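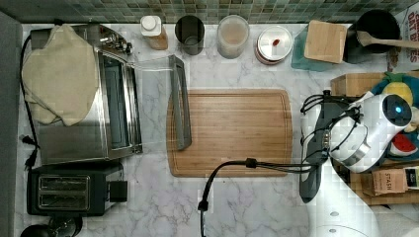
Will it go in the dishwasher? asks the very first message I had after putting the Skarkley board up for sale, and I've been asked it so often since that I may as well start with the answer. No, please don't! Bamboo hates the dishwasher. It's lots of thin strips glued side by side, and an hour of steam and hot water gets into the joins and starts pulling them apart. A quick wash in the sink, a wipe, and stand it on its edge to dry.

Reading time: 3 minutes

Skarkley bamboo board with juice groove

Right, the board itself. It's a plain rectangle in light brown striped bamboo with a groove cut all the way round the edge, and I like it so much that I've ended up with one living permanently on my own worktop. I did try putting it away in a cupboard when I first got it (I lasted 2 days). It's so much easier to have it sitting there between the toaster and the jars, ready for a bit of bread or half an onion.

The groove is the thing people ask about after the dishwasher. It's there for tomatoes, roast chicken, melon, anything that runs. It won't hold a whole jugful, so if you're carving something really juicy you'll want to stop and tip it into the gravy, but for everyday chopping it keeps the mess off the counter. It also catches crumbs, which I hadn't thought of until I'd sliced my first loaf on it!

If you have a stone worktop like marble, a board is a must. Lemon juice and vinegar leave dull marks on marble and there's no wiping them off again, I learned that one at my own expense in a previous kitchen. Put a damp cloth underneath if yours slides about. Mine does, a bit, and I've asked Numomholm (they make the board for me) whether we could have little feet on it. The trouble with feet is you can't flip it over, and I do flip mine. One side for onions and garlic, one side for everything else. So no feet for now, but I'm still thinking about it.

Oiling

Give it a thin coat of food-safe mineral oil before you use it, leave it overnight and rub off what hasn't soaked in. After that, whenever it starts looking pale and thirsty. I sell the Mastberg oil in a 500 ml bottle and it lasts ages. Please don't use olive oil, it goes sticky and then it smells. While you've got the rag out, do your wooden spoons as well, and any wooden coasters. They come up lovely.

What else you might like with it

The Uzor spoon crock is the one I'd pick, heavy enough that it doesn't topple when you grab a spoon in a hurry. Comes in black only at the moment.

Stock: 108 boards left from the May batch. When they've gone there'll be a gap before the next lot.

Shared 1,592 times

Comments (3)

Had mine since the summer and the groove is brilliant for toast crumbs. I just tip it over the sink.

Is the oil all right for someone with a nut allergy?
Reply from the shop: Yes, it's mineral oil, no nut oils in it. Some of the other board oils have walnut in, so do check the label if you buy elsewhere.

Another vote for feet please! Or sell a non-slip mat to go under it, I'd buy both.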